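Wiping Down the Counter Is Harder Than It Looks, and I Can't Wait

I have spent 14 years writing about machines that were going to do my housework, and I am more excited now than I have ever been. No, they can't do it yet. Ask one to clear a kitchen it has never seen and you'll be there until lunch.

But the gap is closing in places I didn't expect! Take simulation. A team in Girkton lets its robot practice chores on a computer before it gets near a real plate, and an arm that fumbles the same pickup 500 times in software breaks nothing and bothers no one. 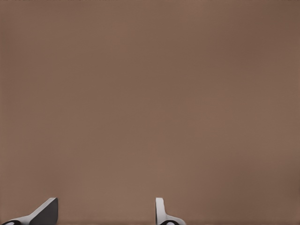
Simulated view from the gripper, fingers open over a plain brown surface.

I love how bare that is. A person looks at a blank surface and knows where they are in the room. A machine working from that view alone has very little to go on, and chores are full of moments like it – reaching in close, losing sight of the cup, finding it again.

Shops will get there first. The packing line I visited at Clilgate has 2 arms that sort parts all day, and they're good at it. My kitchen has a junk drawer and a dog. I'd still bet on a robot that loads my dishwasher badly well before 25 more years go by, and I'll happily restack the bowls.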